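Search this site
Search
Enter keyword or question

Questions People Keep Asking Me About the Valve Arm

I'm Gráinne Phelan and I've been a bench tech in the pipe shop at Groscombe long enough that my toolbox has its own parking spot. When the arm project was announced, folks started stopping me in the break room, then texting me at home, so I said I'd write the answers down once (April 2023 version, I'll add more as they come up!).

Are we losing jobs over this?
No one on the bench has been let go, and the plan I've been shown doesn't cut any of our positions. What it does change is who does what. I used to spend most of a shift opening and closing valves on test assemblies. If the arm takes that over, I move to setups, leak checks and sign-off. I can't promise you anything past what's in the plan, and if you want it from somebody with a bigger office than mine, ask at the shift meeting.

What is it supposed to do, exactly?
Handwheels, to start with. You've got a run of pipe clamped to the board, a tee, a branch coming off it and a wheel on the end, and the arm has to get to the wheel without banging into the clamps. Sounds like nothing. Then try telling a machine how to do it.

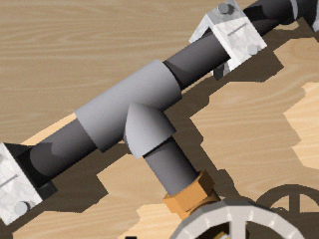
Simulated view: tee, clamps and the top of a handwheel.

Why simulate it first?
We can run the same reach 1000 times on a computer and all it costs us is some coffee. On the real bench every bad try means a person walking over and resetting things, and that person is me. The sim work is done in a package called Wundura, and no, you don't need to learn it. I sit in on the sessions and say things like "you'd never grab it from that side," and they write it down. I kind of love that part.

Do I have to take the training?
If you work the pipe bench, yes. It's 2 sessions, 60 minutes each, both on paid time. One covers the stop button and the floor markings, the other is practice on the pendant (the handheld controller). Gratavitz runs them and they were pretty patient with me, and I asked a LOT of questions.

How much room does it need?
More than I expected! I was picturing something the size of a desk lamp. When the elbow swings out low and the forearm comes back over the board, it takes up a big piece of floor, so think about where you leave your chair.
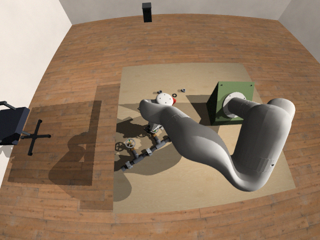 Layout view in simulation, with the arm reaching over the pipe board.

Who do I call when it gets stuck?
Hit stop, step back, call the lead. Please don't reach in and free it yourself, even if you can see just what's wrong. The maintenance contract is with Maksymiv and their number will go on the control cabinet.

Will it be tracking how fast I work?
I asked this one myself. The logs cover the arm's moves and faults. I was told there's no score for the person next to it, and I've asked for that in writing.

When does it start on the floor?
June, if the guarding shows up on time. Day shift gets it first and nights will follow once we've had a chance to gripe about it properly.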